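I've been meaning to write up the great sourdough rye project for weeks now, mostly because Mamta keeps texting me "so is it on the blog yet" and I keep saying soon. So it's Thursday night, there's a loaf cooling on the rack, I'm not allowed to cut it until morning, and I need something to do with my hands. Writing it is!

Fair warning, this one is long and it's nearly all about flour.
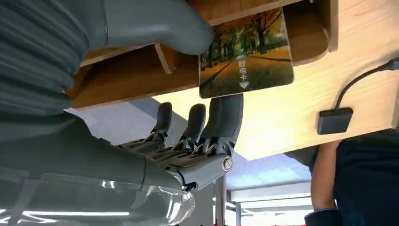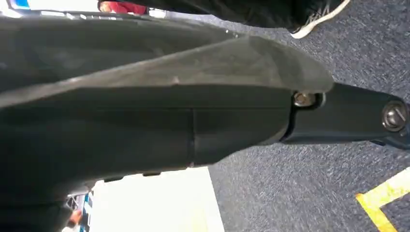
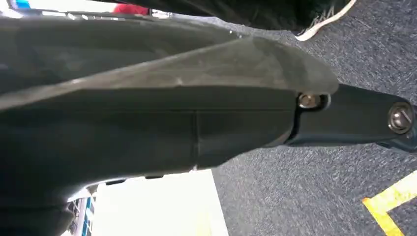

## How I got talked into rye

I've baked white sourdough for years and thought I had it down. Then Vikas and Mamta had us over for soup and put out this dark, heavy, slightly sour loaf, sliced thin as a cracker, with cold butter. I ate six slices. I asked Vikas for the recipe and he laughed and handed me a jam jar of starter with a rubber band around it and said to call him when it went wrong.

It went wrong the first weekend. I treated the dough like wheat dough, so I kneaded it for ages waiting for it to go smooth and stretchy, and rye just does not do that. It goes to paste. I had it up to my elbows (there was some on the light switch, and I found a bit in my hair at work). I added more flour, then more again, and what came out of the oven could have held a door open in a gale.

Vikas's advice over the phone was three words long: "Stop kneading it." You stir it. With a spoon! Then you scrape it into a pan, smooth the top with a wet spatula and leave it alone.

## The flour problem

My grocery store sells exactly one rye flour, and it's fine, but it's pale and a bit dull tasting. I'd been reading about coarser whole rye and wanted to try some, so I drove out to Pietrzak, the little deli past the car wash, where they keep sacks of it behind the pickle barrels. The smell when you open the bag is amazing – sort of malty and green at the same time.

I came home with 14 pounds of it, which felt reasonable in the store and much less reasonable on my kitchen counter. It's now living in three big jars and a stock pot with a plate on top. My soup pot, in other words, so there's been no soup.

The coarse stuff drinks a lot more water. My first loaf with it was so dry it cracked down the middle like a mud flat. Now I let the flour and water sit together for a good while before I add the starter, and it makes a huge difference.

## What I'm doing now

I've got it down to something I can manage around work. I feed the starter before bed with a big spoonful of rye and enough warm water to make it look like wet cement. In the morning it should be domed and full of little holes. If it's flat I give it another couple of hours on top of the fridge and go do something else.

Then it all gets stirred together with salt, a spoonful of molasses and whatever seeds are in the cupboard. Caraway if it's just me. My neighbor Umesh can't stand caraway and he gets half of every loaf, so usually it's sunflower.

I weigh everything now, which I swore I'd never do. The dough for my long pan comes to 887 grams before the seeds go in, and it fills the pan two thirds of the way, and when it's crept up almost to the rim and there are pinholes across the top, it's ready. I bake it hot to start, turn it down after the first bit, and leave it in for 59 minutes altogether. Why not an hour? Because I once took it out a minute early to answer the door and it was the best loaf I'd made, and I'm not messing with it now.

## The waiting

The part I'm worst at is leaving it alone afterward. A wheat loaf, I'll be at it with the butter while it's still steaming. Rye needs a whole night, maybe longer, or the middle sticks to the knife in a gummy smear. I've ruined two good loaves this way and I knew better both times.

I wrap it in a dish towel once it's cool, then put it in a paper bag. By day three it tastes better than it did on day one, more sour, and it slices really thin. My last one kept for seven days, and the heel made very good toast with an egg on it.

Next up I want to try one with some old bread soaked and mashed into the dough. Vikas says his mother did this with every batch and it makes the crumb darker and softer. I've got a bag of ends in the freezer, so that's probably the weekend sorted. If any of you have done it, tell me how much bread you used and whether you toasted it first!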